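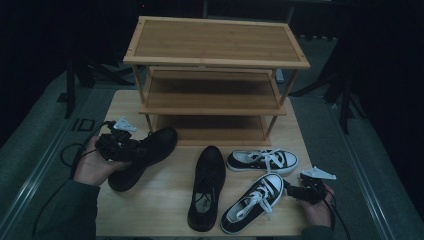 Thijs Van Loon wrote:
Depends on the finish. Cream wax and pigment polish behave differently on smooth leather, and a silicone sponge will stop either of them from taking. Strip it first.

plilamus
Strip it with what? I used saddle soap on a pair of black boots in July and the toes went dull and stiff.

Thijs Van Loon wrote:
Saddle soap is alkaline. It cleans, but it leaves residue unless you wipe it off twice with a damp cloth. Use a solvent cleaner on cotton, small circles, then leave overnight before any cream.

clernent_242
Disagree on the solvent. It lifts factory dye on cheaper corrected grain. Test inside the tongue.

Imalov
Same here, lost colour along the welt. Black cream covered it after 2 coats.

Thijs Van Loon wrote:
Then the finish was already failing. On sound leather I have not seen it.

clernent_242
You can't tell it is sound until you've tried it, hence the test patch.

plilamus
Does the brush matter? Mine is horsehair, almost 180 mm long.

Imalov
Horsehair is fine. Keep one for black and one for neutral.

plilamus
OK. Tested the tongue on Saturday, no dye on the cloth. Doing the left boot next.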